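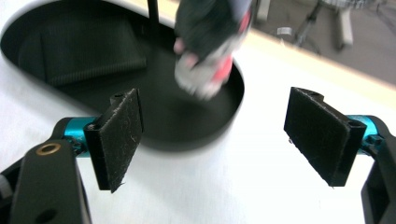 Posted by the recipe desk at Naltora | Calls & Openings | July

I need people who cook dinner on a weeknight and have opinions about it!

I'm putting together the soup chapter of our next cookbook, and I've reached the point where I can't taste straight anymore. I've been making the same lentil soup so often that I dream about bay leaves. So I'm looking for home testers, the more ordinary your kitchen the better (mine has an oven door that only shuts if you lean on it, so no judging from me).

What you'd be doing: I send you five recipes, you cook each of them once, exactly as written, and then you fill in a short form and tell me what happened. Did it take as long as I said? Did you have to go hunting for an ingredient? Was there a step where you stood there with a spoon wondering what on earth I meant? Those are the bits I care about most. I really do want the cranky comments. Last time a tester wrote "this is too much celery for any household" and the celery got cut in half, and the soup is so much better for it.

You'll have eight weeks to get through them, starting in September, and you can cook them in any order you like. Please don't save them all for the final weekend, though – I've done that myself as a tester and you end up hating soup.

Who I'm hoping to hear from: anybody over 18 living in the US with a working stove and a pot big enough to feed a family. You don't need any training. If you've worked in restaurants you're welcome too, but please try to forget it for a bit and follow the page. I'm especially short on people who cook on electric coils, people who live at high altitude, and people whose nearest grocery store is small. I'd also love a few testers with picky kids at the table. One of the recipes has dumplings in it and I need to know if they pass.

Allergies: two of the recipes have dairy and I can swap those for you, just say so when you write. Shellfish and peanuts don't come up at all. I can't do gluten-free this round, sorry, the dumplings and the bread soup would fall apart (I tried, and they did).

Money: we pay back your groceries up to a set amount per recipe, on receipts, and you get a copy of the finished book with your name in the thank-you pages, unless you'd rather stay out of it. There's no fee on top of that. I asked.

Please keep the recipes to yourself until the book is out. Feeding the soup to your neighbors is fine, posting the recipe online isn't.

To sign up, use the tester form on the Naltora site and choose "soups" from the menu. It asks where you live, what kind of stove you've got and what you made for dinner last night. Do answer that last one truthfully, cereal counts. We had almost 300 sign-ups for the baking chapter, so I can't take everyone, but I read every form and you'll get an email from me either way by the end of August.

If the form gives you trouble on your phone, try it on a computer – the menu sometimes sticks.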